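Notes for week on the ballad unit (April). Read before class, bring the packet. Some of this repeats what I said last time, sorry.

## Ballads: what to look for

Ballad = a story told in short stanzas, meant to be sung. Usually four lines, rhyme on lines 2 and 4. Lines 1 and 3 a bit longer (four beats), 2 and 4 shorter (three beats). That's common meter. Clap it if you can't hear it.

Things that come up again and again:

- starts in the middle of the story, no setup
- lots of dialogue, often no "he said / she said"
- repetition with a small change each time (incremental repetition, know this term)
- the teller doesn't judge anybody
- stock phrases: milk-white steed, blood-red wine

Don't write "the poet feels" about a traditional ballad. We mostly don't have a poet. We have singers and then someone who wrote a version down. Say "the speaker" or "the ballad" and name the version you used.

## "Sir Patrick Spens"

King needs a sailor. An old knight names Sir Patrick. Letter arrives, he laughs, then he cries. They sail anyway, and the storm is over in a few lines. Then the ladies waiting with their fans and combs.

Look at how much is skipped. Who is the knight, and does he want Spens dead? The text won't say. Good essay topic, but you have to argue it from the lines and not from a summary you found somewhere.

Also the shoes. The Scots lords didn't want to get their cork-heeled shoes wet, and then their hats are floating. One small object doing the work of a whole drowning scene. Underline it.

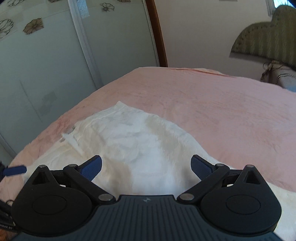 *Two blue finger pads, open, just above the fabric.*

## "The Twa Corbies" vs. "The Three Ravens"

Same setup, birds talking over a dead knight. In "Ravens" the hawk, the hounds and the doe are all loyal. In "Corbies" everyone has moved on, the lady has taken another mate. Read both out loud, the differnce in tone is easier to hear than to see.

Comparison paragraphs: go point by point (animals, lady, ending). Don't do all of one poem and then all of the other, it reads like two book reports. Amber Michiels has a decent sample paragraph from last term, copy is in the back of the packet. Her topic sentence is the part to steal the shape of.

## Short paper

- 1,000 words, one ballad or one pair
- quote at least three times, keep quotes short
- spelling in old texts varies, copy it as printed in your version
- explain any Scots word you rely on
- draft is worth 10 points, final is 35
- up to 20 lines of quotation total, after that it's padding

Thesis has to be something a person could disagree with. "Sir Patrick Spens is about loyalty" is too thin. Try "The ballad makes loyalty look foolish by giving the last stanzas to the people left on shore." Now you have somthing to prove.

Next up: literary ballads, Keats first. Read "La Belle Dame sans Merci" and mark where the fourth line of each stanza goes short.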